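How to rotate toys so the playroom stops eating your life

Quick one, typing this during nap time. We had toys in every room and the kids played with maybe 10 of them. Rotating fixed most of it. Takes one evening to set up.

What you need
Four bins with lids - ours are the Dotmont ones, any will do
Masking tape, a marker
A shelf or closet the kids can't get into

Step 1. Dump everything on the floor
Everything. Bath toys too. Do it after bedtime or you will be there untill Monday.

Step 2. Pull the junk
Broken, missing half the pieces, makes a noise you hate. Out. Check for loose batteries first.

Step 3. Sort by kind
Building stuff, pretend stuff, puzzles and sorters, vehicles, art. Rough piles are fine.

Step 4. Split across the bins
A little from each pile into each bin. Don't make one bin all puzzles - I did that and it was a long two weeks. Number the lids with tape.

Step 5. Keep sets together
Shape blocks go in a zip bag with their board, bag goes in the bin. Same for puzzle peices. Big sets like train track can stay out all the time.

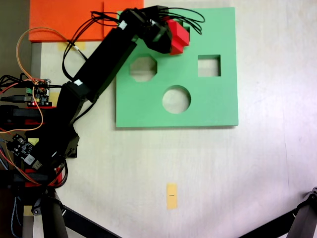
Red block and the green shape-sorter board.

Step 6. Swap
Bin 1 out, rest away. Swap every two weeks, or when they start climbing the couch. Pack the old bin before you open the new one.

Under 36 months, check the bin for small parts every swap. Older sibling stuff sneaks in.

Favorites never rotate. Bear stays out.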